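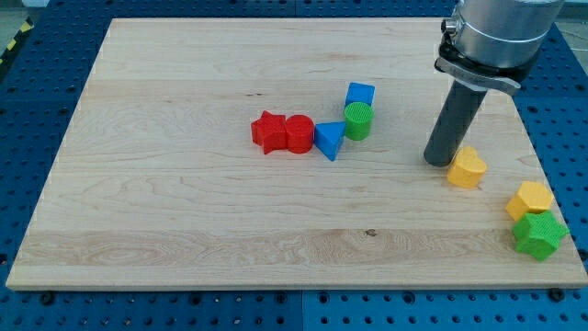
Shape blocks on a maple board.

Home Programs Loans Bookings Contact
Garkmont Toy and Learning Library > Borrowing > Shape Block Sets
Category: Borrowing FAQs, Early Learning

What shapes are in a set?
Sets vary. Stars, cylinders, cubes, triangular prisms, hexagonal prisms and hearts are all held in the collection, in red, blue, green and yellow. The contents card in the lid is the record for your loan.

Is the board included?
Boards are catalogued separately and must be requested at the time of booking. Knots and visible grain are natural features of the timber and need not be reported as damage.

How long may a set be kept?
Household members may borrow for 12 days. Centres holding a Heltthorpe group membership may apply in writing for a longer period.

How should the blocks be cleaned?
Wipe with a cloth dampened in lukewarm water and mild detergent. Textured faces may be cleaned with a soft brush. Blocks must not be placed in a dishwasher. Please do not soak the board.

What happens if a block is lost?
Return the remainder of the set by the due date and note the missing shape and colour on the card. A single replacement block is charged at 300 cents.

May I request particular colours?
Colour requests are accepted for group bookings only. Enquiries should be addressed to Vasylyna Vasylenko, Collections Officer.

Last reviewed 24 Apr 2023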